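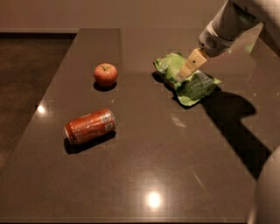
Home > Guides > Around the House > Kitchen and Break Room

Part 3: Clearing and Resetting the Snack Table

Posted in December by the Tolterell house guide editor

If you've done Parts 1 and 2, your table is put together and standing level, and people have started eating at it. So now we get to the bit I do every single day, which is clearing off the snack stuff and getting the top back to bare. I've got the big Tolterell table (model 668, the long one), but these steps work fine on the smaller one too.

You'll need:
- a trash can and a recycling bin, both within reach
- two soft cloths
- a bowl of warm water with a drop of dish soap
- a fruit bowl, or any bowl really

Before you start

CAUTION: Don't use scouring pads or anything gritty on this finish. I did it once near the corner and there's a dull patch I still see every morning (it's the size of a coaster and I put a coaster on it).

Step 1. Pick up the cans first. A can lying on its side may still have soda in it, so lift it with the opening facing up and carry it level to the sink. Don't do what I do when I'm in a hurry and grab it by the bottom end!

Step 2. Empty the can, give it a quick rinse and let it drain upside down for a minute or two. Then it goes in the recycling.

NOTE: I used to crush mine. Our recycling place asks for them whole, so check with yours before you start stomping.

Step 3. Now the snack bags. Look inside before you toss one – mine nearly always have something left in the bottom corner. If there's enough worth keeping, fold the top over a couple of times and put a clip on it. I bought a pack of 24 Goneo clips and I'm down to 18, and I have no idea where the others went. Behind the fridge, I suspect.

Step 4. If the bag is finished, hold it over the trash, turn it upside down and give it a shake. Push it well down into the can. Those crinkly bags spring back open and climb out again, especially on a full can.

CAUTION: Never flatten a bag on the tabletop to squeeze the air out. Crumbs shoot everywhere and you'll be doing Step 7 twice.

Step 5. Apples and other whole fruit go back in the bowl. Turn each one over and look for soft spots. A bruised apple gets eaten today or goes in the crisper drawer by itself, and please don't stack the good ones on top of it. Stem up, if you're fussy like me.

Step 6. With everything off, bend down so your eyes are nearly level with the top and look across it toward a window or lamp. You'll spot crumbs and little specks you'd never see standing up. On a gray-brown top like mine they really do hide!

Step 7. Sweep the crumbs into your hand with a dry cloth, working from the far side toward you. Then wipe with the second cloth, damp and well wrung out. If there's a sticky soda ring, lay the damp cloth on it for 20 seconds and then wipe. Repeat if it needs it.

Step 8. Dry the whole top. Don't skip this one, the water marks show.

NOTE: While you're down there, check the little felt pads under the legs. Two of mine had come loose, and a dab of Bostik glue put them right. Let it set overnight with the table tipped on its side against something soft.

Putting things back

I keep the fruit bowl at one end and leave the rest bare. I tried a Rivera tray in the middle for a while, thinking it would keep the cans and bags together, but it just filled up with mail and pens and one glove. It's in the closet now. If you do like a tray, get one with a rim so a can that tips over can't roll off onto the floor.

Part 4 is chair cushions, and how to get the covers back on after washing (bring patience).

< Part 2: Leveling the Legs | Part 4: Cushions and Covers >

Comments (3)

tablemate: The looking-across-the-top trick is great. My table is disgusting, thanks.

pip_and_crumb: Would you put apples in the same bowl as bananas? Mine go brown so fast.

oldkitchenblue: @pip_and_crumb I keep mine apart, bananas on a hook. Also, more than one of my clips ended up in the toaster drawer, so try looking there.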